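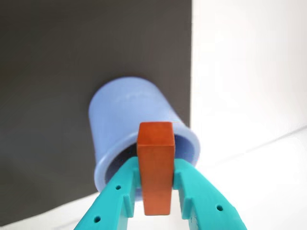 Wanted: people with patience for small blocks

Trodow is looking for 7 people to spend a morning or an afternoon putting little blocks into cups and pots, then taking them out again. It is less glamorous than it sounds.

You will sit at a white table with a dark grey mat on it. You will be given an orange block, taller than it is wide, and asked to stand it up, pick it up and put it where the sheet says. The sheet does not say anything surprising. Sessions last 3 hours, with 2 breaks and a biscuit allowance we consider generous.

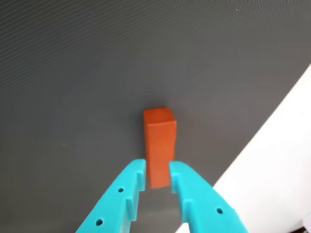

Kojo Dogbe would like it known that the first hour is the worst, that by the second you will have firm opinions on how a block ought to stand, and that he went home and straightened all his spice jars.

We ask that you are over 18, can sit fairly still and don't mind doing the same thing 37 times. Left-handers are very welcome. Experience with blocks is an advantage, though anything gained before the age of five need not go on the form.

We pay by the session, plus bus fare. Tea is free and tastes like it.

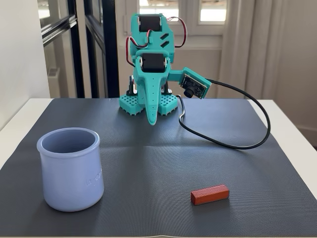

The table, with one of the pots.

To apply, write to Efua Annan at Trodow by 24 February 2022, saying which mornings or afternoons you can manage. Please don't send a CV. A couple of lines will do.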